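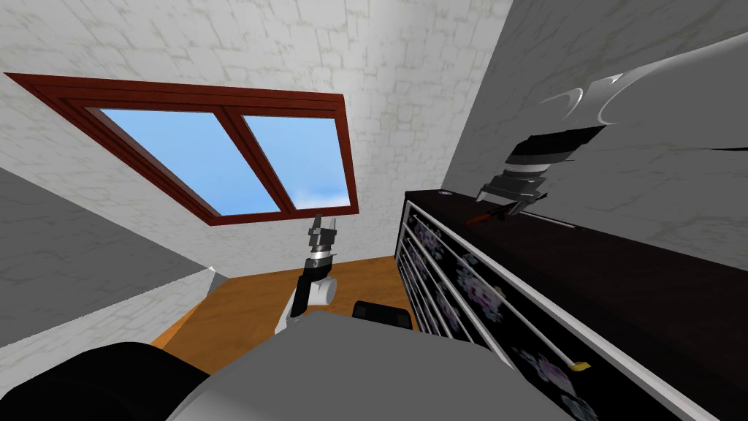 # Cherchons enquêteurs·trices : prix et pénuries, terrain de juillet

Gronix, petit bureau d'études économiques, recrute pour son relevé de prix dans les pays en forte inflation. Démarrage en juillet, contrat de 3 mois, renouvelable une fois si le financement suit.

## Le travail

- appeler des commerçants, chauffeurs, pharmaciens (liste fournie) et noter les prix du jour : farine, huile, essence, médicaments de base
- noter aussi le taux de change de rue, toujours avec l'heure de l'appel
- saisir le tout dans Cledlow, notre outil maison. Formation de 2 jours, payée
- une note courte en fin de mois. Pas de littérature, des chiffres et leurs sources

Volume : presque 300 appels par mois et par personne. Ça fait du téléphone, autant le savoir.

## Profil

Espagnol ou portugais courant, français écrit correct. Études d'éco pas obligatoires, mais il faut savoir ce qu'est un taux parallèle. Patience. Bonne conexion internet. Expérience de journalisme local ou d'ONG bienvenue.

Télétravail possible partout, passage au bureau une fois au début.

## Paye

200 euros par semaine à mi-temps, communications remboursées. Les notes publiées dans le bulletin Arnden sont signées par leurs auteurs.

## Pour postuler

CV d'une page + quelques lignes sur un pays que vous suivez et pourquoi. Pas de lettre de motivation type svp. Envoyer avant le 10 juin 2021 via le formulaire Khoo, rubrique « terrain ». Dossiers incomplet non lus.

Entretiens par téléphone dans la foulée, réponse à tout le monde avant juillet.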